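The planner that waits

November
By the Proklow features desk

At Pondinwood, the arm spends a surprising share of its day standing still. The software that drives it, called Tiden, works out a grasp, checks it, and often throws it away before a single joint moves.

Most planners treat picking something up as one problem and putting it down as another. Tiden handles them together. If a grip would leave the fingers in the way at the far end, it is ruled out at the start. A phone shows why this matters. It is thin and smooth, and a stand holds it by its lower edge, so the fingers need to stay clear of that edge.

The perception side, Bodin, runs separately and refreshes its map of the table 5 times a second. Early versions tried 50 and swamped the planner with small corrections – the hand would twitch over an object and never close. Slowing it down was a two-line change that took two months to agree on.

Clutter is still a weak point. Woven surfaces confuse the depth estimate, and clear plastic is worse. The team now logs every rejected grasp along with the reason, and reads through the list each morning before changing any settings.

Last updated: November
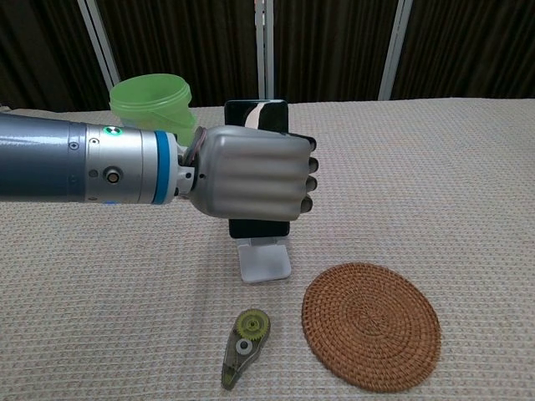

The hand closed around a smartphone at its stand, with a correction tape dispenser and a coaster nearby.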